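Print this page | E-mail this page

Call for participants: remote annotators and on-site operators for a study of manipulation under degraded wrist vision

Gellell Laboratory, Manipulation Group
Project Promgate, second phase
Reply by 09/04/2018

The Manipulation Group is recruiting paid participants for the second phase of Promgate, a study of how well people and trained policies can judge contact from wrist camera images when the view is heavily diffused. Two roles are open. Applicants may apply for either or both, but no person will be assigned to both in the same block of sessions.

Background

In the first phase, 23 operators teleoperated a single arm through pick, place and insert tasks with a clear wrist view. A policy trained on those demonstrations performed acceptably on the same tasks and poorly once the wrist view was diffused. The drop was larger for insertion than for picking. It was not recovered by adding synthetic blur to the training images.

The analysis by Ritva Nurmi and Tomás Henriques attributed most of the loss to the approach segment, from the start of descent to first contact. Human annotators given the same images disagreed with each other in this segment more than in any other. The disagreement had not been planned for, and the first-phase label set had no way to record it. A label of "near object" from an annotator who was guessing was stored in the same form as one from an annotator who was sure.

The second phase therefore collects a graded label. For each image, the annotator gives a judgment and a confidence value, and may mark any region as unreadable. The set for annotation contains 2,211 images drawn from 574 episodes. Images are shown singly and out of order, so that the preceding motion cannot be used as a cue.

Much of the set is of low contrast. The finger is often the only part with a firm outline, against gray and off-white areas that have no crisp edges. Small dark specks may also be present and should not be labeled as objects. Applicants should consider whether they can work with material of this kind for a full session.

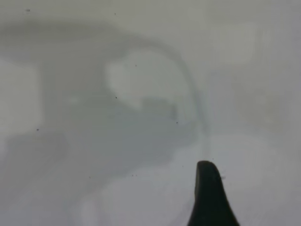 Role A: Remote annotator

Annotators work from their own computer through the Emska labeling tool. The tasks are:

- mark the outline of the finger wherever it can be traced
- mark any edge or line that could belong to an object, with a confidence value
- mark unreadable regions as unreadable, without guessing at their content
- state whether the finger is judged to be clear of, near, or touching an object, or that this cannot be determined

"Cannot be determined" is a valid answer and is paid at the same rate. Annotators are not scored against each other. A portion of the images is repeated within each person's set to measure self-agreement.

Requirements: a monitor of at least 23 inches, normal or corrected-to-normal vision, and a room in which lighting can be held constant. Tablets and phones are not accepted. No experience with robots is needed. Applicants who have labeled medical or microscope images are encouraged to apply and should say so.

Role B: On-site operator

Operators attend sessions at the Marinho building and control the arm with a handheld controller, first with a clear wrist view and then with a diffused one. The room camera feed is disabled in both conditions. Each operator completes a training block before any recorded trial. Trials ended by the force limit are kept in the data and do not affect payment.

Requirements: use of both hands, ability to sit for the length of a session, and no previous participation in Promgate. First-phase operators may apply for Role A only.

Sessions and payment

A session lasts two hours in either role, with a break of 15 minutes that counts as paid time. Participants are paid per completed session. A participant may withdraw at any point and is paid for the session in progress. Recorded data up to the point of withdrawal will be deleted on request.

Data handling

Controller input, labels and response times are stored under a participant number. Faces and voices are not recorded. The labels will be released with the images after publication, without the participant table.

How to apply

Send a short message to Benvinda Matos stating the role, your available hours and, for Role A, the make and size of your monitor. Role A applicants will receive a practice set by return. Questions about consent or data handling go to Filipa Bastos.

Contact: Manipulation Group office, Gellell Laboratory | © Gellell Laboratory | Back to top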